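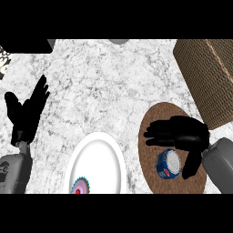

Rochelle McKinnon has a habit of saying "bless it" whenever a robot does something silly, and she said it a good many times the afternoon we talked at the Mockus office in Clallton. She looks after the simulated kitchen, where the company tries out its two-armed tasks on a computer before any real hardware gets to move. I had come to ask her about what everybody there calls the left hand fault.

"So the job is as plain as can be," she told me, pouring us both more coffee. "The right hand goes down and gets hold of a soda can. The left hand has no part in it, so it stays up, open, out of the way. And for months that was just fine! Then one morning I came in and read the log from the overnight batch, and in 14 of the 967 runs the left hand had come swinging across the counter while the right one was still closing its fingers."

The two forearms met hard enough, she said, that a real pair would have needed new wrists at the very least. My first thought was that it was only a simulation, and I said so, and she was very kind about it.

"Well, sure, and I was glad of that. But the same software was due to go onto the real arms at Botedley in August, and people stand next to those." 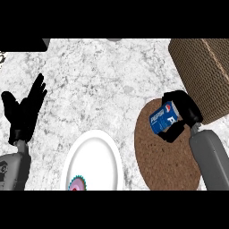 Finding the cause

It took her and the Silari team, who write the motion software, the better part of two weeks. They went back over the bad runs one at a time - slowly, with a lot of cookies - and found that the left arm's "stay where you are" command ran out after 40 seconds. Most runs finished well before then. When the right hand was slow to settle on its grip, the left arm lost its orders and headed for its old rest position, by the shortest path it knew.

"Which went straight through its brother, bless it," said McKinnon.

The hold command now lasts until the whole task is called off, and either arm will stop if the other comes too close. She has put the new version through 264 of the slowest runs she could set up, without a collision, though she still wants a longer batch before Botedley gets it. "I'd like to sleep in August," she said, and went off to find the log so I could see the bad morning for myself.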